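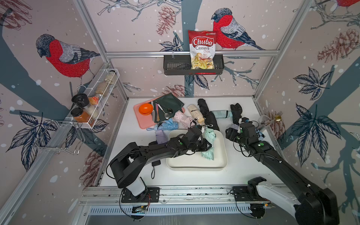

The Stiltach community in Farham is getting ready for its harvest gathering again this September, and if last year's supper is anything to go by, the hall on Ogilvie Street will be full well before the first song. The Farham Stiltach Association has 158 member families these days, many of them third generation in town, and they still keep up the old custom of setting a place for any neighbor who cares to walk in (and plenty of neighbors do!).
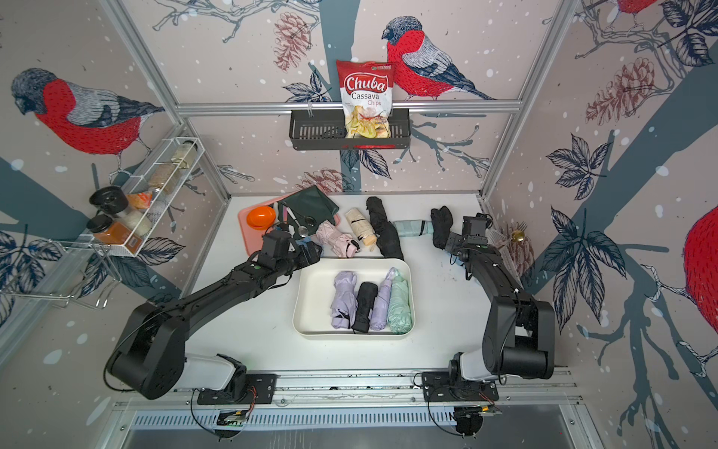
Supper starts at 5 p.m., with the Trorel, the long circle dance that older members learned from their grandparents, to follow once the tables are pushed back. Children from the language class will sing two verses in Stiltach and one in English, which they have been practicing all summer.

It is the association's 69th gathering, and it hopes to raise $800 toward new songbooks, as the old ones have been taped and re-taped for longer than anyone cares to remember. Admission is free, everyone is welcome, and a dish to share is always appreciated.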